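8 min read

4. The open day

4.1 Setting and visitors

Most of what we have reported so far was gathered behind a closed door, with people who already knew what the grippers were for. The open day was a different sort of occasion, and we think it deserves a section of its own, partly for the folding records it gave us and partly for what we learned by standing next to people while they tried something for the first time. It was held on a Saturday in September at the Kanaujia building, on the ground floor, where the doors open straight on to the street and anybody passing may come in. A good many did, some with shopping, and one family stayed from the first demonstration until we were packing up the cables.

Visitors were shown the Kudura arm at the front of the hall, repeating a short folding routine it had learned from earlier sessions, and were then invited to walk through to the side rooms, where the hand-held grippers were laid out ready. We had worried that the arm would be the great attraction and the side rooms a disappointment after it. In the event the queue was nearly always at the side rooms, and we ended up moving two chairs through for those who were waiting.

In all, 154 people signed the book at the door, and 18 of them went on to complete a full session with us, by which we mean a spoken introduction, a practice period with a plain tea towel, and at least one recorded fold. Nobody was hurried. If a visitor wanted to open and close the jaws for ten minutes and go home again, we were glad to have met them.

4.2 How the demonstrations were run

Zuzanna Cieślak gave the introductions, always in the same order and as nearly as possible in the same words, while Urmila Nishad looked after the recordings and kept the written notes from which much of this section is drawn. A session began with the visitor holding the gripper at waist height and closing it on nothing at all, just to feel the travel of the handle. After that came the tea towel, and then a piece of cloth of the visitor's own choosing from the pile.

We asked for as little as we could. The spoken request was simply to make the cloth neater than it was, in whatever way came naturally, and to stop when it looked finished. We had tried stricter wording at Lakuritz earlier in the year and found that people became stiff and anxious, and watched our faces instead of their hands. With the looser request they chatted, they changed their minds halfway through a fold, and they gave us a far richer spread of approaches than we had collected in the laboratory.

4.3 Working on a patterned ground

The cloth was placed on all sorts of grounds during the day, from a bare table to bedding and soft covers. We are particularly fond of the sessions on the red cover with white lettering, which pose a real difficulty for any method that separates cloth from background by colour and pattern alone. A dark cloth stands out very well against red, but a patterned border lying next to bold printed characters is another matter, and the cover gives way softly under the jaws as well.

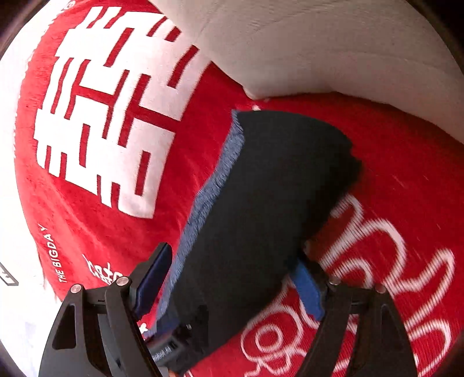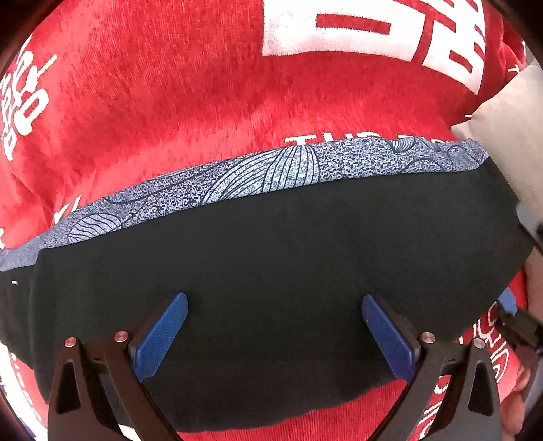 Figure 6. Dark folded cloth with a blue-grey border on a red printed cover, from the view of a hand-held gripper. First view: jaws closed on the cloth. Second view: jaws open over it, with a second gripper at the right.

4.4 What visitors told us

We had prepared a short sheet of questions, and Urmila Nishad went through it with each of the 18 at the end of their session, over a cup of tea if they had time for one. The commonest remark was that the jaws felt stronger than expected. Several people said they had been afraid of marking the fabric and so had begun by pinching at the very edge, and then grew bolder. Roughly half mentioned that they missed being able to smooth the cloth with a flat palm, and two asked us outright why the gripper had no such thing. It is a fair question, and we return to it in Section 6.

The written answers were entered into Statis the following week, together with the session notes. We have kept the visitors' own words wherever we could, spelling and all, as our attempts at tidying them up tended to lose the very thing that had made us write them down.

Related items
Notes from the Lakuritz sessions
Preparing a side room for hand-held recording
Kudura arm: folding routine, revised
Introductory talk for first-time visitors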